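The Little Board With Three Marks
Print this article | E-mail this article

Annelies Koller keeps her best lumber in the bathtub. It's a spare tub, to be fair, in the back of the old dairy at Zulside where she has made wall hooks, key boards and coat racks since she gave up teaching, and it holds a lovely mess of offcuts standing on end like loaves in a bakery. "Pull one out," she told me on a Monday morning before I had my coat off. "Any one. You'll see something in it."

I pulled out a wedge of pear. I saw a doorstop. She saw a row of three pegs for a child's room, and within the hour she had drilled it, and I was hooked -- sorry.

I've wanted to write about small boards for years. Everybody writes about tables and chairs, and good for them, but think about what you touch every single day: the plate your keys hang from, the block the thermometer is mounted on, the backing behind the doorbell. Somebody had to decide how wide the bevel should be! Koller will talk about bevels until the kettle boils dry. She likes hers a little deeper than the catalogs do, deep enough that a thumb finds the edge in the dark.

She learned on the job at Van Acker, the frame shop on Flellgate, where the rule was that you laid clean paper before you laid down work. Grit is the enemy. One grain under a finished face and you're back to sanding, and she has gone back to sanding more often than she cares to say. She still buys the paper by the roll and changes it every day, and the used sheets go home with her neighbor, who wraps dahlia tubers in them.

The finishing is slower than you'd guess. She goes up through the grits by hand, wipes, waits, and starts the oil. Last winter she did an order of 168 key boards for the Grendeck apartments, and the oil alone took 10 days, with boards drying on the stairs, on the piano and along the tops of the kitchen cabinets. "I ate standing up," she says, quite happily. The whole batch went out in April, and she kept back one with a knot she couldn't part with.

Then there's the part I liked best, the turning. Before a board gets its hardware it goes down in the middle of the table, a bit crooked, and you look at it. You don't square it up. She thinks a board set straight flatters itself, and that you catch an uneven rim much sooner when the long side runs off at a slant. I tried it with three of hers and found a wobble in the second one -- a tiny one, but I found it, and I was unbearable for the rest of the day. 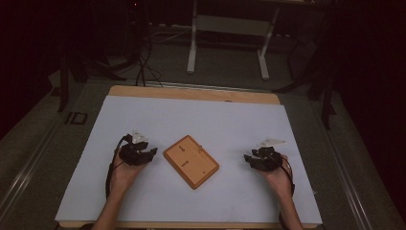

A small board with a beveled rim, set at a slant on pale paper.

Placing the holes comes down to what will hang there. A slot lets you slide the board over a screw head and nudge it sideways until it's level, a mercy in an old house. Round holes are less forgiving and, to my eye, prettier. Koller marks everything with an awl first and leaves the marks overnight. If they still look right at breakfast, she drills.

If you'd like to try one at home, start with a scrap about as long as your hand and don't buy anything fancy. Sandpaper, a rag, a little oil. Work on clean paper. Mine is up beside the back door now with the dog's leash on it, and the rim on the left side is terrible, and I say good morning to it.

Print this article | E-mail this article

READER COMMENTS

pegboard_pam: I have a key board from my grandfather with exactly that kind of deep edge and never thought about why I always run my thumb along it. Off to do it again.

Dale R.: What oil does she use? I've had trouble with boards staying tacky for a week, especially in the basement.

hollowayknits: Dale, try a thinner coat and wipe off way more than you think you should. Same problem here until I did that.

mudroom mike: Tried the crooked trick on a shelf I was proud of. Not so proud now. Great article though!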